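Section 3: Getting your home blood pressure monitor going

I wrote this part of the guide after my second week with the Stodham upper-arm monitor, when I'd made most of the mistakes already. Section 2 covered what's in the box, so I'm assuming you've got the cuff, the tube, the main unit and the batteries in front of you.

Before you start

Don't have a coffee, a cigarette or a brisk walk in the half hour before a reading. Go to the loo first (a full bladder can push the number up, which I didn't believe until I tried it both ways!). And if your practice has given you its own instructions, follow those over mine.

1. Put the batteries in and hold the clock button until the year flashes. Use the plus button to change it, then press the clock again for the month, the day and the time.

2. Pick your user. There are two, shown as a little 1 and a little 2. My neighbour Relu Ene shares his monitor with his sister and for most of May they were both saving to user 1, so his nurse had a very odd set of figures to look at.

3. Push the tube into the socket on the left side of the unit until it clicks. If it doesn't click, it will leak, and you'll get the E3 message halfway through.

Note: the clock resets if you leave the batteries out for more than a few minutes. Your saved readings stay, but the new ones will have the wrong time on them.

Fitting the cuff

4. Measure round your upper arm, halfway between shoulder and elbow, and check it against the range printed on the cuff. Mine was too small, and I had to send off for the larger one from Pappas. A tight cuff tends to read high and a loose one isn't much better, so it's worth the wait.

5. Bare your arm. A rolled-up sleeve that pinches is as bad as a thick jumper - take the whole thing off if you have to.

6. Slide the cuff on with the tube running down the inside of your arm towards your palm. The bottom edge should sit 2 cm above the crease of your elbow. You want it snug, but with room to slip two fingertips underneath.

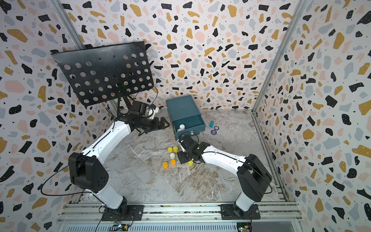 7. Sit in a chair with a proper back, both feet flat on the floor and your legs uncrossed. Rest your forearm on a table so that the cuff is level with your heart. I needed a folded towel under my elbow to get there, and Rodica Neagu at our surgery (she's the nurse who got me started on all this) told me a cushion does just as well.

8. Stay put for five minutes. No phone, no telly, no chatting. I find this the hardest step by a mile.

Caution: don't put the cuff on an arm with a drip or a dialysis fistula, or on the side where you've had lymph nodes removed, unless your doctor has said it's fine. If you've got an irregular heartbeat or you're pregnant, ask before relying on a home monitor at all.

Taking the reading

9. Press Start and keep still. The cuff will squeeze quite hard, then let go bit by bit. If it hurts, or it keeps on pumping, press the same button again and it'll let the air out.

10. Write down both numbers and the pulse, then wait a minute or two and do it again. I do this morning and evening for 7 days and take the sheet along with me.

11. Don't round anything. I used to turn 138 into 140 out of habit and got a gentle telling off for it.

Note: your first day's numbers are often a bit high, and plenty of surgeries leave them out of the average. Write them down anyway and let the surgery decide.

Caution: if you get 180 or more on the top number, or 120 or more on the bottom, sit quietly and repeat it after a few minutes. If it's still up there, ring for medical advice the same day. With chest pain, trouble breathing, weakness, or problems with your speech or sight, call 999 straight away. And please don't change or stop your tablets on the strength of what the screen says - have a word with your doctor or pharmacist first.

When you've finished, unplug the tube and roll the cuff up loosely. Folding it along the same line every day wears the inner bag, and mine has a crease already. Cleaning is in Section 4.

Related items
Section 2: What's in the box
Section 4: Cleaning and storing the cuff
Printable seven-day reading sheet
Bresodside walking group: new starters
Cutting down on salt, by Kadri Rätsep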